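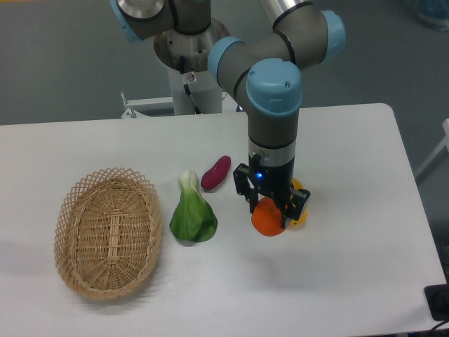
Progress report to the Mukberg Fund: Rakau fruit room, second period
September 2, 2023

Where the money went

The grant paid for a white rectangular table, storage crates from Perić, a secondhand scale, shelving along the north wall and the fruit itself. The shelving came in under budget and the crates went over. The balance carried forward is $941, and I would like permission to hold it until the November review before it is spent on anything. The application had it down for printed leaflets. I doubt leaflets are what this room needs.

What we said we would do

The application promised that fruit arriving at Rakau would be checked piece by piece, sorted into three grades and packed into household boxes the same day. It also promised that sorting would cut waste by 25 percent. I did not write that sentence, and I have not found the working behind it.

What has been done

Sorting now happens on the white table. Before the grant it was done on the floor and on top of a chest freezer, so this is a real change and I am glad to report it. A pale surface makes bruises and soft spots easier to pick out, especially on citrus. An orange shows up well on it: the color is strong against the white, and the slight dimpling in the peel can be made out without bending over. Pears and russet apples are harder. Their skins hide damage on any surface, and I would not credit the table with much there.

Over 500 household boxes were packed in the period. The number is taken from the sign-out sheet, which has gaps. Two weeks have no entries at all, and one has the same total written twice in different pens. The true figure is probably higher, but I am reporting what is on paper.

Same-day packing was managed most weeks. When it failed, the delivery from Piltirus had come in late in the afternoon, and the fruit stayed in its crates overnight. I have asked Piltirus for a morning slot twice. They have said yes twice and the truck still comes after lunch.

The three grades

I am not convinced the grades work. The first grade is fruit with no visible fault. The third is fruit for cooking or juice. The middle grade is everything else, and it has become the place where hard decisions go. In one check, the same crate of oranges was sorted on a Monday and again the following day, and the share in the middle grade nearly doubled. The fruit may have aged a little overnight. I don't believe it aged that much.

My proposal is to drop to two grades for the next period: eat now, and cook or juice. It will look like a step back from the application. It should give us numbers that can be compared from week to week, and so far we have none.

Waste

The fund asked for a waste figure. I can give one, but I would not rely on it. Peelings, spoiled fruit and cardboard all went into the same bin until late in the period, so the early weights tell us very little about fruit. Spoiled fruit has been weighed separately for the last 4 weeks. Those weights go down slightly, then up again. Somebody could draw a line through the first half of that and call it a success. I would prefer to wait until the fall deliveries have been through.

I can't say yet whether the 25 percent target is reachable. I can't say it was ever measured from a sound starting point, either.

Problems still open

The scale drifts. It is checked against a bag of sugar each morning, and it is usually off.

The Perić crates are sturdy but too deep for soft fruit. Whatever sits at the bottom gets pressed. We now fill them halfway for peaches and plums, so we are paying for space we don't use. Shallower crates were in the first quote and were struck out to save money. I would put them back in.

The lower shelf on the north wall is too close to the heating pipe. That did not matter over the summer. It will matter by November.

Requests to the fund

Please agree to hold the leaflet money until the review.

Please agree to the change from three grades to two.

Please take the waste target out of the next period's conditions, or let us restate it once there is a full season of separate weights. I can send the sign-out sheets and the weight log, gaps included, if the fund wants to see them first.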